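5 March 2020
Posted by the author of Slow Drawers

Our site uses cookies to remember your preferences. By continuing to read you accept this. Manage settings

Sweater day. I have been putting it off since October, when I bought the Lindqvist storage boxes in a fit of optimism and then used one of them as a place to set my coffee. They come in a pack of 5. Four are still flat.

The plan was simple enough. Take everything knitted out of the closet, lay it out, fold it properly, put it back in some order a grown person would recognize. I gave it 40 minutes. I'd like to meet the woman who came up with that number, because she has clearly never owned the contents of my closet.

First I had to find the bed. It was under the clean laundry, and the clean laundry was under a bag of things I meant to donate last year. The donation bag turned out to have two good pairs of socks in it and a Firnitel phone charger for a phone I no longer have. I kept the charger. I can't defend that.

Once the plaid bedspread was clear I felt very accomplished and went to make toast.

Back at it after lunch. I own more green than I thought, and most of it is the same green, a sort of olive that I must reach for every time I walk into a store feeling tired. One at a time, flat on the bed, arms out, smooth it down, fold. The trouble is always the sleeves. The body of a sweater will do what you ask, but the sleeves wander off in opposite directions like kids at a museum. 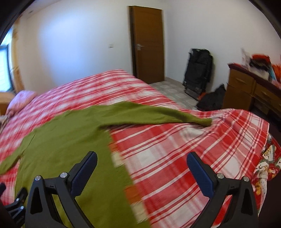

I had read an article that says you fold each sleeve straight back across the shoulders, then fold the sides in, then thirds from the bottom. It comes out as a neat little brick. Mine come out as a loaf. I did the olive one three times and the third was worse than the first, so I've decided the first was a style.

The bed is also the wrong height for this. Too low to stand at, too high to kneel at, and if you sit on it everything slides toward you. I ended up in a kind of bow, as if being introduced to each garment. My back has opinions tonight.

Results, for the record: 10 sweaters folded, 2 put aside for mending, one that I'm fairly sure shrank in the Jevo (the machine says "gentle" and I believed it). I held that one up to myself in the mirror for a while. It would suit a confident eight-year-old. Back in the closet it went, in case I become one.

I did get a second box assembled. The lid doesn't fit unless the box is nearly empty, so it now holds a single cardigan and looks very elegant on the shelf. The rest of the sweaters are stacked next to it, leaning a little – I've wedged them with a shoe.

Didn't get to the scarves. The scarves are in a pillowcase at the back and I could see them from where I was standing, and I closed the door.

Tomorrow: thread for the cuffs, bigger boxes maybe, return the Evalura hangers before the receipt fades completely. Also move the donation bag out to the car, where it can spend a year in the trunk.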